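Home Reports Screenings Archive Contact

Teststead Film Archive and Screening Room
Progress report to the Markodix Fund, second period
Feb 26, 2021

Sorry for the rushed format. The long version with the budget tables is coming separately, this is the narrative part you asked for.

Where we are

The restoration of "Toprak" is past the halfway point. All reels are out of the cans, inspected and cleaned. Scanning finished two weeks later than the plan said. The delay came from reel 4, which had shrunk more than the rest and kept jumping in the gate. The lab slowed the scanner right down and ran it twice. First pass no good, second pass usable, with some weave we will have to fix digitally.

Picture repair is underway. Sound has started but only just.

Quick reminder for whoever is new on your side: Toprak is a black and white feature, shot on a farm over one bad summer, released in a handful of towns and then pretty much lost. We hold the only complete print we know of. No negative. We also have a bag of trims and a typed dialogue list, which has turned out to be more useful than the trims.

Picture

Dust and scratches are mostly handled in software and then checked by eye. The automatic pass is too keen. It took out rain in the harvest scene, thought it was scratches. Also removed a moth. Both are back. We now run it at the lowest setting and do the rest by hand, which is slow, but the grain survives and faces don't go waxy.

The bigger problem is splices. The print was cut for at least one theater, probably to get it under two hours. Orvokki Koskela went through the whole thing against the dialogue list and found 233 splices, a lot more than expected. Most are plain repairs, a frame or two gone. A few are real cuts. The kitchen argument between the two brothers is missing its middle and you feel it — the younger one is shouting before he has a reason to be. Two of the missing bits are in the trims bag. We've put them back. The others we have to live with.

There was a discussion about whether to use black frames where footage is missing. I was for, Orvokki against. We tried both on a small screen and she is right, the black pulls you out of the film every time. We will cover short gaps with a dissolve-free straight join and list them in the notes that go with the film. For the kitchen scene we may use a title card. Not decided.

Grading: first pass done on the opening and the well sequence. The print is contrasty, with the night scenes close to solid black. There is more in the shadows than I thought. In the well sequence you can now see the father's face before he speaks, and it changes the scene, he already knows. I had watched that scene maybe twenty times and always took him for surprised. We are being careful not to lift things too far. It was a dark film and should stay one.

Sound

Optical track, mono, noisy. Hiss is manageable. The real trouble is a low thump that repeats through the second half, most likely damage from being wound too tight for too long. Cutico are doing the cleanup and sent a sample of the wedding scene last week. Voices clear, thump gone, but the room had gone dead as well, everyone sounded like they were in a closet. Sent it back. Second sample is much better, I'd leave a little more hiss in but that is taste.

The score is an accordion and one drum, nothing else, and it sits very close to the voices. Cutico wanted to separate the two and rebalance. We said no. If the drum covers a line then it covers a line, the dialogue list is there for subtitles.
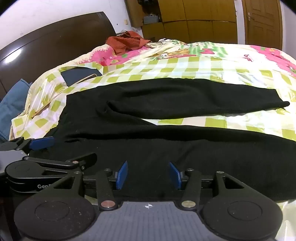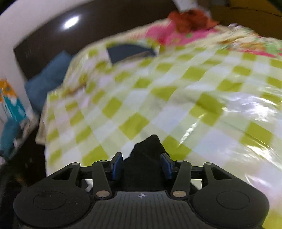

Blue pads on the gripper in both pictures; the green-and-white checkered sheet is in the second.

Subtitles

English draft complete, from the dialogue list and then corrected by ear. The list and the film disagree in plenty of places. Actors clearly went their own way, the grandmother especially, who seems to have ignored the script from start to finish and gets all the best lines. We follow what is spoken. Where nobody can make out a word we use the list.

One translation problem still open. The title is also the word the father uses for the land, for dirt under the nails and, once, for the grave. No single English word does all three. Current draft keeps the original title and uses "earth" in the dialogue. "Soil" was tried, sounded like a gardening show.

Screenings

The room is still closed to the public so the planned work-in-progress screening did not happen. We ran the first two reels online instead for a small invited group. Reactions good, with the usual caveat that people are kind about free things. Several said the opening is slow. It is slow. The man walks the length of the field and back before anything happens, and by the time he's home you know the size of the place and how tired he is, and the rest of the film needs both. I would not want anyone trimming it, and somebody already tried, there is a splice right in the middle of the walk.

Two people asked seperately about the dog. The dog is fine, it appears again in the last reel.

We'd still like a proper screening in the room before final delivery. Mistakes show up on a big screen that you never catch on a monitor. If we can't open by summer we'll do it with staff only.

Money

Spent to plan except for two items. Scanning went over because of reel 4. Travel is way under because there wasn't any. We'd like to move $4000 from travel to sound work, which would cover the extra round with Cutico and a final listening session in a real theater. Need your written OK for this before we book. An email is enough.

No other changes asked for. Staff hours are a bit higher than forecast on the repair side, we are absorbing that.

Problems and risks

— Rights. The producer's company is long gone. We have a signed letter from the director's family but nothing yet from the composer's side. Without it we can show the film but not put it out on disc. Second letter sent in February, no reply so far.

— Reel 4 weave. May never be fully steady. Worst shots are the wide ones of the barn, where the roof line gives it away. Close shots you don't notice.

— Storage. Scans are on two sets of drives, kept in two buildings. A third copy on tape is in the plan but the tape order is late.

— Time. If the kitchen scene title card turns into a long argument, we lose a week. I'll try to not let it.

Next period

Finish picture repair, all reels. Second grading pass, whole film, with Orvokki and me in the same room if allowed. Final sound mix. Lock the English subtitles. Write the restoration notes, including the list of splices and what we did at each one. Start on the program essay; I have a first page and don't like it, too much plot and not enough about how the thing looks. The faces are what people will remember, I think, and the way the camera keeps its distance until the last ten minutes and then suddenly doesn't.

Stills for your annual report: will send a handful once the second grade is done. Please don't use the ones from the old festival leaflet, they are off a bad video copy and the crop is wrong.

What I need from you: the OK on the travel money, and the name of whoever now handles the credit wording. The last logo we were sent came out blurry at full size, so a better file of that too pls.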